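20 Apr 2019

# House rules for hand-held grippers, second attempt

The first version of our recording rules ran to 2,000 words and had a section on footwear. Brigitta Eberhard printed it, read it on the train, and handed it back with one comment in the margin of page one: "Who is this for?" I didn't have a good answer. It was for the sort of person who reads 2,000 words before picking up an orange, and we don't employ any.

So I've cut it down. What follows is what survived, with grumbling.

**Hands stay on the handles.** If a thing needs moving by hand, stop the take, move it, start again. We lost most of a morning's takes in November to fingers nudging a lemon back into place. Everyone does it and everyone denies it. I've watched myself on playback doing it while telling someone else to stop.

**Don't tidy.** This was the hard one. People clear a table before company comes, and a recording feels like company. But Sollness wants household clutter, and a table that has been squared up for the occasion is a showroom. Leave the bags where they landed. If there is a cloth on the table, leave the cloth. The only things to take away are the ones on the short list: knives, glass that is already cracked, medicines, and anything with a name and address on it.

That last item catches us out more than the knives do. Post is easy to spot. A delivery sticker on a bag is easy to miss until someone in review pauses at just the wrong moment and reads out a stranger's flat number. Shop barcodes and prices are fine. I've been asked this three times, so it now has its own line.

**One task, said out loud beforehand.** "Pick up the fruit" isn't a task when there are several kinds of it. "Pick up the big one and put it back on the cloth" is. Emil Egger likes to decide as he goes along, and his takes are lovely to watch and a pain to label. Emil, you said I could put that in.

**Close slowly on anything with a skin.** The old Danzer rule gave a closing speed, to a decimal place, which sounds splendid until you remember that the motor is a person's thumb and forefinger. The new wording is "as if you'd have to pay for it". I expect complaints from the measuring wing of the company (one man, very thorough). He may write his own.

**Swap the fruit before it gets sad.** A mandarin that has been picked up all day behaves differently from a fresh one, and looks it. No fixed number here. I wanted 200 grasps, Brigitta wanted "use your eyes", and she won. Retired fruit goes in the compost. It doesn't go back in the bowl, however good it looks to whoever missed lunch.

**Two grippers, one boss.** With a tool in each hand, or one each between two people, agree which one leads. The other keeps clear until it's wanted. Watch the cable too – it will find the one stalk or mug handle within reach and hang on.

**Keep the bad takes.** Mark them as bad and leave them in. Vidon, who did our first review, found that we'd thrown out every drop and every fumble, so the set gave the impression that fruit had never once rolled off a table in the history of the country. The drops are worth having. The only takes that may be deleted are the ones with a face or an address in them, and a second person has to agree.

**Write down what changed.** New pads, different mount, different room: one line in the log. I know. The log for Mastetum has nearly 1,000 entries and a good part of them say "same as before", and I would still sooner have those than the fortnight in which the pads were changed and the log says nothing at all.

Footwear has been removed as a section. I still think somebody should have a view on socks and polished floors, but I've been told it's somebody else's document.

The whole thing now fits on 2 pages if you don't mind small type. It goes up next to the kettle after the holiday, and I'll change the speed wording if anyone comes up with something better that can be remembered while leaning over a table with an orange in your grip.

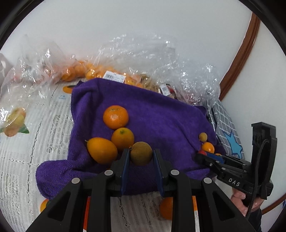
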